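Gudon Suspension Kit: Installation Guide for Galleries

Section 4. Hanging and leveling a suspended work

Last updated June 2, 2020

12 shares | 3 comments

4.1 Before you start

This section covers the hanging of a single suspended work (mobile, textile panel, or framed piece shown in the round) from a ceiling track, using the Gudon kit and the Jirkum track. Wall-hung works are covered in Section 3. Works suspended over a walkway also need the secondary line described in Section 6.

The work must have been weighed, and the weight entered on the hanging sheet, before any hardware is opened. An artist's estimate is not a weight. Include the frame, the backing, any lamps fixed to the work, and the hanging hardware itself.

You will need:

- the hanging sheet, with the weight and the drop height filled in
- 2 track carriers and 2 lock screws for each suspension line
- steel cable from the kit, uncut
- crimp sleeves and the crimp tool
- a spirit level and a plumb line
- cotton gloves
- a stepladder or platform rated for the room

CAUTION: Do not mix cable from the kit with cable left over from an earlier show. Cable that has been crimped once must not be used again, even if the crimped end has been cut away.

4.2 Setting the carriers

1. Mark the center of the work on the floor with low-tack tape.
2. Transfer the mark to the track with the plumb line. Let the line come to rest before reading it.
3. Slide one carrier onto the track to each side of the mark. The distance between carriers should equal the distance between the hanging points on the work.
4. Turn each lock screw until it stops, then a further quarter turn. Do not use a power driver.
5. Pull down on each carrier by hand. If a carrier slides, remove it, wipe the inside of the track with a dry cloth, and repeat from step 3.

NOTE: In rooms fitted with the older Ellwood track, the lock screw enters from the side. The quarter turn still applies. The carriers are not interchangeable.

4.3 Cutting and crimping

6. Read the drop height from the hanging sheet. This is the distance from the underside of the track to the hanging point on the work. It is not the distance to the floor.
7. Add 11 inches to the drop height for each line. The extra length forms the two end loops and leaves a tail for adjustment.
8. Cut the cable square. Discard any piece with a frayed end.
9. Pass the cable through a sleeve, around the thimble, and back through the sleeve. Crimp at the middle of the sleeve first, then at each end.
10. Leave the lower loop open until the line has been clipped to the carrier and its length checked against the sheet.

CAUTION: Wear eye protection when cutting. The cut end can spring back toward the face.

4.4 Raising the work

Two people are required for any work that cannot be held level by one person with both arms. One person lifts and the other clips. The person clipping gives the instructions, and the person lifting does not let go until told to.

11. Put on gloves. Remove rings, lanyards, and anything else that could catch on the surface.
12. Lift the work to the marked height and hold it there.
13. Clip the left line, then the right line. Close both gates fully.
14. Lower the work slowly until the lines carry the load. Keep hands beneath it for a count of ten.
15. Place the level on the top edge, or on the reference point given by the artist. Adjust the longer line only.

Fabric and paper works may settle after hanging. Check the level again at the end of the day and once more before opening. Record both readings on the sheet.

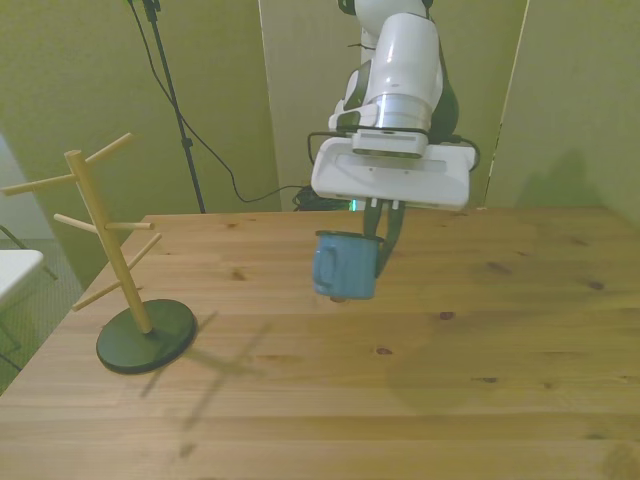 Graham Rowbotham wrote in to say that step 15 gave him trouble with a woven panel at the Vornesley annual show in May. The top edge was bowed, and every reading depended on where he set the level down. He ended up measuring from the track to each lower corner with a steel tape and leveling from those two figures, and he asked that the method be added to the guide.

The method is acceptable for any work without a straight top edge. Measure to the same feature at each corner, such as a seam or a grommet, and enter "corner method" on the hanging sheet. The track itself must be level for the method to hold. Check it with the spirit level before measuring.

4.5 Lighting and labels

16. Aim the lights after the work has stopped turning. A work on a single line may take several minutes to come to rest.
17. Keep lamps and their cords clear of the suspension lines.
18. Place the label on the nearest wall or on a floor stand. Do not attach a label to the cable.

4.6 Records

Sign the hanging sheet and file it with the loan papers. If the insured value of the work is above $1,000, attach a photograph of each crimp and each carrier. The photographs must show the sleeve from both sides.

NOTE: The $1,000 threshold applies to each work. A group of small pieces hung from one line is treated as one work.

Related sections

Section 3. Wall-hung works
Section 5. Taking down and packing
Section 6. Secondary lines
Hanging sheet (blank)
Ellwood track: replacement parts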